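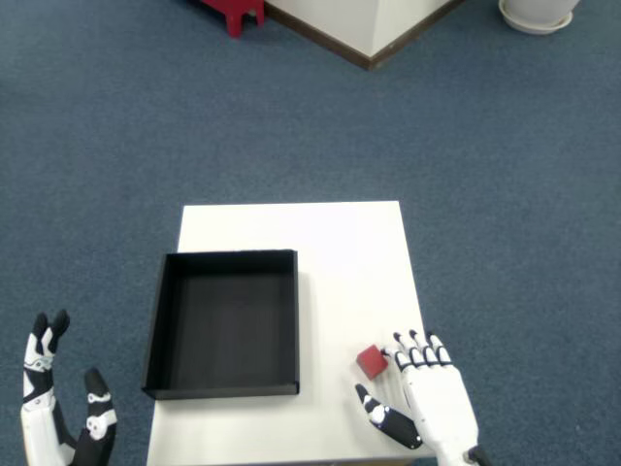 No. 71

I have been putting off a post about the little white table because there isn't much to it. It is a plain square top, it's low, and it lives on the carpet in the back room. But two people asked what I ended up doing for a sorting spot, so I'll write it up.

Some background. When we moved to Kemport in August I had 236 small things with no home. I know the number because I wrote them all down for the insurance form. Dice, game pieces, wooden blocks from when the kids were small, spare buttons, keys to locks we no longer own. They had been riding around in one big bag called Tijani, after the street we used to live on. My sister Ladi named it and the name stuck.

I tried sorting on the kitchen table first. That lasted two evenings. Everything had to be cleared for dinner, and then I would forget which pile was which. I tried the floor after that, but small pieces go missing in carpet, even a short one like ours. Ours is a blue-gray with a speckle in it, which hides crumbs well and hides buttons just as well.

So now it's the low table and one black box. The box is shallow and square-cornered, with thin sides and no lid. It goes on the left half of the table and the right half stays clear. Whatever I'm dealing with goes on the clear side, I decide about it, and then it goes in the box if it's staying. If it isn't staying it goes in a paper bag by the door. When the box is full I stop for the day.
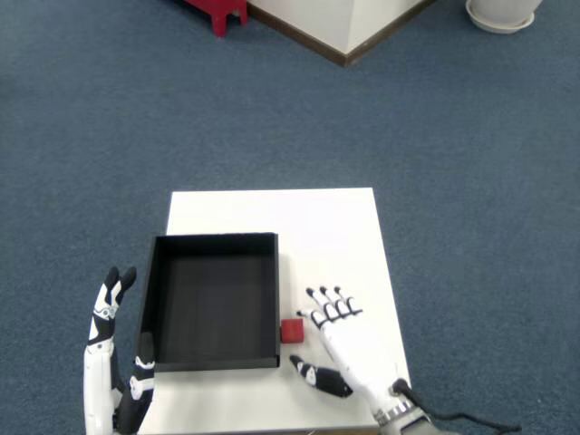
The box on the left, one red cube next to it.

A few notes for anyone setting up something like it:

The box is big for the table. In some positions it hangs over the left side a little. I don't mind that, but if you have a cat you might.

White is a good color for the top. A red cube on white is easy to find. A clear bead is not, and I do those on a dish towel.

Dark inside the box is less helpful. Black checkers disappear in there. Bello Sani told me to line it with a sheet of paper and I have not gotten to it yet.

Low is fine for half an hour. After that my knees let me know. I sit on a folded blanket and keep the sessions short.

The room itself is nothing special. There's a white wall corner with a dark brown baseboard, a stool with red legs, and a round white planter on its saucer. The plan was to paint in there before doing anything else, and I got as far as picking a color, Itorus Sand, and then lost interest. The carpet stays either way.

The red cube is from a set Amarachi Etim passed down to us. Her son Somtochukwu had outgrown them. I'm keeping the cubes together even though we are missing a few, and I would like to get them into one container with a label before spring. They are a good size for testing whether a bin has gaps that things can fall through.
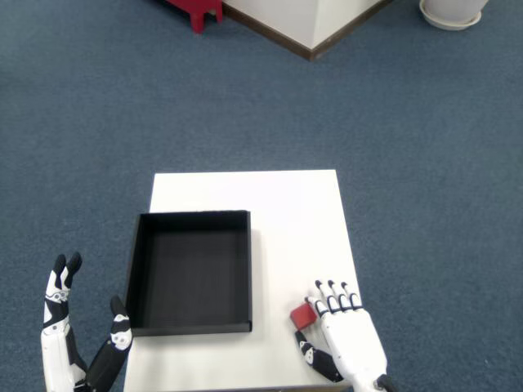 Red cube on the right side, box still empty.

Where I am with the rest: the buttons are done, the keys are gone, and the dice are in a jar. Game pieces are the slow part, since I have to open each game to see what it's short of. I did Zurnasus last night and it needs two pegs. If anyone local has an old copy they're getting rid of, let me know and I'll come pick it up.

Filed under: Home, Sorting, Small Stuff

406 views | 3 comments | Share this post

Get new posts by email. You can unsubscribe at any time.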